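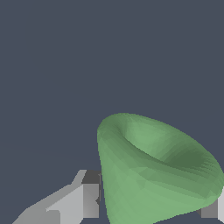
Simulation : cône vert entre les deux doigts de la pince.

Juin - par la rédaction technique de Lareck

Préparer l'arrivée d'un bras de prise au poste de tri : la méthode en six étapes

Un intégrateur est venu présenter son projet. Tout le monde a regardé un bras blanc descendre vers un objet sur un grand écran, quelqu'un de la direction a demandé combien de pièces à l'heure, et la réunion s'est terminée sur le mot « autonome ». Le lendemain, les gens du poste de tri ont voulu savoir ce qu'ils feraient à l'automne. La question n'avait pas de ligne dans le devis.

C'est à peu près ce qui s'est passé à Lareck quand Verbeke nous a proposé Idura, une cellule de prise pour les entonnoirs et autres petites pièces coniques qui arrivent en vrac à l'atelier de Grarden. Nous ne sommes ni conquis ni opposés par principe. Nous avons surtout appris à poser les questions plus tôt, et la méthode qui suit peut servir à d'autres ateliers, avec un autre fournisseur et d'autres pièces.

Il vous faut : le cahier du poste (s'il n'existe pas, commencez par là), l'accès à la simulation du fournisseur, et du temps payé pour les opérateurs qui connaissent le travail. Ce dernier point est celui qu'on rogne en premier.

Étape 1. Décrire le poste tel qu'il est tenu

Oubliez la fiche de poste officielle. Elle dit « prendre la pièce, contrôler, déposer », trois verbes, et c'est elle que l'intégrateur va automatiser si vous la lui donnez. Asseyez-vous à côté de la personne qui trie et notez ce qu'elle fait de ses mains. Chez nous, prendre une pièce veut dire la démêler d'une autre, la retourner avec le pouce, sentir au passage une bavure sur le bord, la mettre de côté sans y penser. Il y a aussi le bac qu'on secoue quand tout est emboîté, le carton humide qu'on signale au magasin, le collègue qu'on dépanne pendant qu'il cherche un transpalette.

Notez tout cela, même ce qui paraît idiot. Faites relire par l'équipe du matin et par celle de l'après-midi, séparément. Les deux versions ne concordent jamais tout à fait et les écarts valent la lecture.

À ce stade, ne chronométrez personne. Dès qu'un chronomètre apparaît, les gens travaillent pour le chronomètre et vous perdez ce que vous étiez venu chercher.

Étape 2. Demander à voir la simulation, puis demander à la déranger

Les fournisseurs travaillent beaucoup en simulation et ils ont raison : on n'y casse rien. Un cône vert, un fond uni, un bras, et l'on peut rejouer la même approche autant de fois qu'on veut. Le problème vient de ce qu'on en fait en réunion. Un objet seul sur une surface vide, c'est un exercice de géométrie. Notre bac du matin est plein de pièces emboîtées, certaines grasses, avec un bout de film plastique quelque part au milieu.

Demandez donc à être assis devant le logiciel avec la personne qui le pilote, et faites varier les conditions vous-même :

- la pièce debout, couchée, pointe vers le bras, pointe à l'opposé ;
- la pièce contre une paroi ;
- deux pièces l'une dans l'autre ;
- une pièce d'une autre référence glissée parmi les bonnes ;
- rien du tout, pour voir ce que fait le bras devant un bac vide.

Regardez de près comment les doigts se présentent. Une forme évasée n'offre pas la même prise en haut et en bas : serrée sur ses flancs près du petit bout, elle peut vouloir glisser vers le haut, et un bord large et mince n'aime pas être pincé. N'importe quel opérateur du poste vous le dira en prenant la pièce. Demandez comment la simulation traite la souplesse de la matière et le frottement. Si la réponse est « on ajustera sur site », écrivez-la mot pour mot dans votre compte rendu, avec la question « qui, on ? ».

Regardez aussi les vues d'ensemble, où l'on voit le bras et la pièce posée dessous. Elles sont flatteuses et elles renseignent mal sur le contact, mais elles aident à imaginer la place que prendra la machine au-dessus d'un établi où, aujourd'hui, quelqu'un se penche.

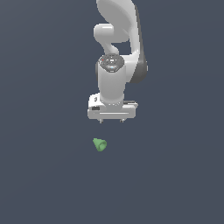 Étape 3. Établir la liste des refus

Toute cellule de ce genre refuse des pièces. Elle ne les voit pas, ou mal, ou elle s'y reprend plusieurs fois avant d'appeler. La plaquette parle du taux de réussite ; votre organisation va dépendre du reste.

Prenez votre catalogue. Le nôtre compte 1079 références et la démonstration portait sur une seule forme. Classez les références en trois colonnes : prise prévue par le fournisseur, prise « à étudier », prise laissée à la main. La colonne du milieu doit porter un nom de responsable et une échéance, à défaut de quoi elle rejoint la troisième. Chez nous elle a fondu très vite une fois cette règle posée, et dans le mauvais sens.

Faites ensuite signer la liste par le fournisseur. Verbeke a d'abord trouvé la demande inhabituelle. Ils ont signé.

Étape 4. Dessiner le travail qui reste

Prenez une grande feuille et tracez la journée du poste, cellule en marche. Qui remplit le bac d'entrée ? Qui vide la sortie ? Qui se déplace quand le bras s'arrête, et depuis où ? Qui trie les références de la troisième colonne, et sur quel établi, puisque le bras occupe l'ancien ?

Le premier dessin que nous avons fait avec les opérateurs donnait ceci : une personne qui alimente, surveille, acquitte les alarmes et reprend à la main tout ce qui a été refusé. En clair, les gestes les plus pénibles du poste, sans les pièces faciles qui permettaient de souffler entre deux. On nous avait promis la fin des tâches répétitives. Sur le papier, il restait une tâche répétitive dont quelqu'un d'autre fixait le rythme.

Nous avons redessiné. La version retenue fait tourner deux personnes entre la cellule et le contrôle final, avec le droit d'arrêter le bras sans demander. Ce droit figure par écrit dans la consigne du poste, et le bouton est à portée de main des deux côtés. Elle a coûté un peu de cadence sur le tableau de Verbeke, et la direction a fait la grimace avant de l'accepter.

Quelques points à régler sur la même feuille :

- Le contrôle au toucher. Si la main ne passe plus sur chaque pièce, la bavure part chez le client. Décidez où elle sera cherchée.
- Les pauses. Le bras continue-t-il seul ? Si oui, qui répond à l'alarme de midi ?
- Le bruit et l'attente. Guetter une machine fatigue autrement que trier, et l'équipe en parlera avant les indicateurs.
- La classification. Acquitter un défaut, relancer un cycle, changer des doigts de pince, c'est une autre qualification. Parlez du salaire avant la mise en route, parce qu'après on vous répondra que tout fonctionne déjà ainsi.

Étape 5. Essayer assez longtemps pour s'ennuyer

Une démonstration d'une matinée ne prouve que la matinée. Nous avons demandé huit semaines d'essai avec nos bacs, nos pièces et nos équipes, l'ancien établi restant monté à côté. Verbeke proposait bien moins. Tenez bon sur la durée : la première quinzaine, les ingénieurs sont là, tout le monde est attentif, on nettoie les doigts de la pince entre deux séries. Ensuite ils rentrent chez eux et vous découvrez la machine.

Tenez un carnet papier au poste. Chaque arrêt y est noté par celui qui l'a traité, avec ce qu'il a fait et ce qu'il a dû lâcher pour venir. Le journal du logiciel enregistre l'arrêt ; il ignore la personne qui a traversé l'atelier. Comparez les deux une fois par semaine, à voix haute, avec le fournisseur au téléphone s'il ne se déplace plus.

Interdisez-vous d'aider la machine en douce. Tout le monde le fait. On pose les pièces bien à plat, on écarte celles qui gênent, on oriente un peu les pointes, et le taux de prise grimpe grâce à un travail que personne n'a prévu de payer. Si un opérateur prépare le bac, écrivez « préparation du bac » dans le carnet et comptez les heures.

Étape 6. Décider, et garder une porte de sortie

Relisez la description de l'étape 1 et barrez ce que la cellule fait vraiment. Ce qui n'est pas barré reste à quelqu'un, et votre décision porte là-dessus autant que sur la cadence.

Avant de signer, vérifiez que le contrat prévoit :

- la reprise de la cellule si la liste des prises signée n'est pas tenue ;
- la formation de chaque personne du poste, intérimaires compris ;
- l'accès de votre propre équipe aux réglages courants, sans ticket payant ;
- le maintien d'un établi manuel en état.

Nous avons gardé le nôtre. Il sert tous les jours, pour les pièces grasses et pour les références que le bras ne prend pas.

Reste un point que nous n'avons pas su régler. Les nouveaux arrivants apprennent désormais le poste à partir de la cellule et touchent peu de pièces. Le contrôle à la main repose sur les anciens, et nous cherchons encore comment l'enseigner sans remettre tout le monde à l'établi la moitié de la semaine. Si votre atelier a trouvé un arrangement qui tient, écrivez-nous.

Contact : rédaction technique, Lareck, atelier de Grarden | © Lareck, tous droits réservés | Haut de page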